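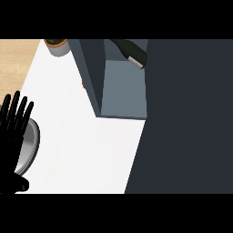 By Li-hua Hsieh. Last updated 28th February. Maintained with the Rototura group.

Omesel Kitchen Demos, version 2: data card

What it is

A set of 944 recorded demonstrations of a simulated dexterous hand doing small jobs at a kitchen counter. A person drove the hand remotely with a tracked glove, and the simulator wrote down what the hand did. The camera view is rendered. No real kitchen was involved, and I'd ask anyone citing this set to say so in the same sentence as their success rate.

What's in it

Of the 944 demonstrations, 481 are marked "success" by the operator and 225 are marked "failure." The rest carry no mark. Version 1 quietly counted those as successes. I don't think that was defensible, so the field is now left blank and you can decide for yourselves.

Each demonstration has the rendered video, finger and wrist positions, the glove signal as received, and a one-line task instruction. The instruction was written before the attempt. Please don't treat it as a description of what the hand ended up doing.

Views

The hand is black with slender fingers, and the usual counter is white, with a round gray bowl, a potted plant and a large box-shaped object on it in the view used for this card. Big surfaces can block a good part of the picture, and the hand itself covers objects near it. If your policy only sees the video, it will sometimes be asked to act on things it can't see. The operators had the same trouble and learned to live with it, and their habits are in the data.

What I wouldn't claim

That this teaches a robot to work in a kitchen. Contact in the simulator is forgiving — fingers can hold a bowl rim in ways I doubt any real hand would manage. We sent one trained policy to the Hrynyshyn bench in October and it did not do well there. One bench and one policy don't settle much, but I'd want to see a better result before repeating the word "transfer."

That the operators are experts. Most had an hour of practice. Pauses, second tries and odd wrist angles have been left in.

Known problems

The glove signal lags the hand, and the lag isn't constant. Thumb readings drift in the longer recordings. The Zusetti converter drops the blank success field and fills in "true"; use the loader in this folder until that's fixed.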